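The Soft Touch Test

Three grippers, one arm and a bench full of awkward little objects. A small packaging shop spent October finding out what its next robot hand should be.

Castbridge packs sample kits. A customer sends in the parts, usually small things such as tubes, caps, pens and vials, and Castbridge puts them in trays and ships the trays out. Most of the work is done by hand. The company bought its first robot arm two years ago to load cartons, and it has done that job well enough that the owners wanted a second one for the kits themselves.

The arm was the easy part. They chose another of the same model so that the operators would not have to learn a new controller. The gripper took longer.

"With cartons you use suction and you're done," says Lenka Machala, who runs the automation side of the shop. "With kits, every tray has five or six different shapes in it. Some of them roll. Some of them stand up and fall over if you breathe on them."

Machala narrowed the field to three. The first was the Zumholm, a parallel gripper with flat metal jaws and rubber pads. The second was the Akpalu, which has two soft fingers that bend around whatever they close on. The third, the Busteo, uses three short fingers arranged in a triangle. All three fit the same wrist plate, though the Busteo needed a longer cable and a bracket that had to be made in the shop.

Each gripper got the same trial. The arm picked a part from a marked spot on the table, lifted it, moved it across to a tray and set it down. Each gripper made 300 attempts, split between standing parts and parts lying on their sides. A pick counted only if the part ended up in the right pocket of the tray, facing the right way. Of the 900 tries in total, 823 were good.

That is a better number than Machala expected, and it hides some large differences. The Zumholm was nearly perfect on anything lying down. Flat jaws close the same way every time, and a tube on its side gives them a long edge to hold. Standing parts were harder. If the jaws came in a few millimeters off center, the first one to touch would push the part over before the second one got there. The Zumholm finished with 264 good picks, and most of its misses were standing parts that had been tipped.

The Akpalu did better on those. Its fingers give a little on contact, so a small error in position does less harm. Machala slowed the last part of the approach to half speed, and after that it seldom knocked anything down. Its weak spot was thin parts lying flat. The fingertips are thick, and they sometimes closed above a pen without getting a hold on it.

The Busteo had the firmest grip of the three and the most trouble fitting between parts. In a tray with tight pockets, the third finger often had nowhere to go. Machala tried turning the wrist by 60 degrees, which helped in the outer rows and made no difference in the middle.

Marjatta Lahtinen joined the trial in its second week. She is a controls engineer who works with several small plants in the area, and her interest was the wrist camera. Castbridge had been using a single camera fixed above the table, and she wanted to see how much could be gained by moving the view down to the hand.

The answer was a fair amount, once the lighting was dealt with. The fixed camera loses sight of a part as soon as the arm moves over it. A wrist camera keeps the part in view almost to the moment of contact, with the fingertips there beside it for reference.

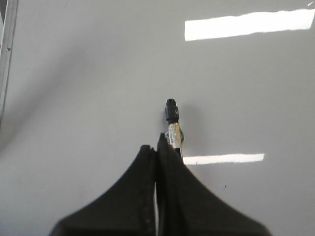 The view from the wrist, with the soft fingers just short of a standing part. The white bars on the tabletop are reflections of the ceiling lights.

Glare was the main problem. The software looks for bright edges, and a reflection on a glossy table has very good ones. On the first Monday with the new camera, the arm went twice for a patch of light. Lahtinen shortened the exposure and told the software to ignore anything that stayed put under the ceiling while the hand moved. She also asked for a matte mat, which arrived after the trial was over.

Shadows caused less trouble than she had feared. A small part throws a soft shadow to one side, and the first version of the program aimed a little toward it. Adding a fixed offset would have worked for one position on the table only, so she had the program find the top of the cap first and work down from there.

Cost came into it too. The soft fingers wear out, and a replacement pair for the Akpalu runs $419. Machala guesses the shop would go through a pair every four months or so at full production. The rubber pads on the Zumholm cost a few dollars and can be changed with a screwdriver during a break.

In the end Castbridge ordered the Akpalu for the kit line and kept the Zumholm on the shelf with its own wrist plate, ready to swap in for jobs made up mostly of flat parts. The change takes around 10 minutes, including the test picks. The Busteo went back to the dealer with its bracket.

The second arm is due to start on a real order next month, a kit with two vials, a marker and a folded card. Machala has not worked out the card yet. She is looking at a small suction cup that would mount beside the fingers, and Lahtinen has already asked where it would sit in the camera's view.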